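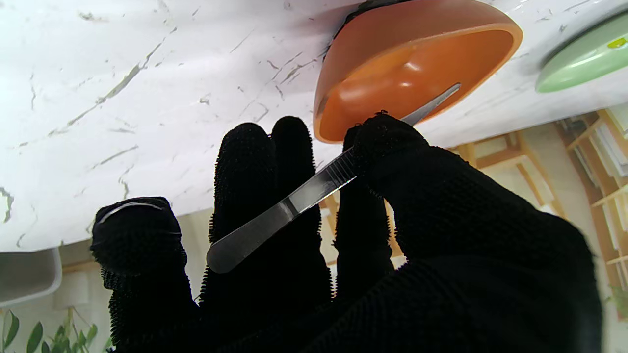 *Scalpel, orange bowl, marble-look table.*

February 2024

Craft table again. Finally bought a proper scalpel handle, all metal, crosshatched bit for grip. Should have done it years ago. My old snap-off knife kept wobbling and I ruined 2 sheets of the good paper in January. Sulked for a day.

Still on the paper leaves for the Honurum garland. Meinrad Riedl wants 80. I'm at 51, so, getting there. Slowly. Veins are the fiddly part, you have to turn the paper and keep the blade still, I always do it teh wrong way round when I'm tired.

The bowl is for finished leaves. Used to be a saucer but one sneeze and thats an evening gone.

Do NOT cut straight on the table btw. Mat first. Ask me how I know.

Green paper from Nusta is nearly out, more on order. Will post the stems next if the glue behaves. Ok, dinner's burning, bye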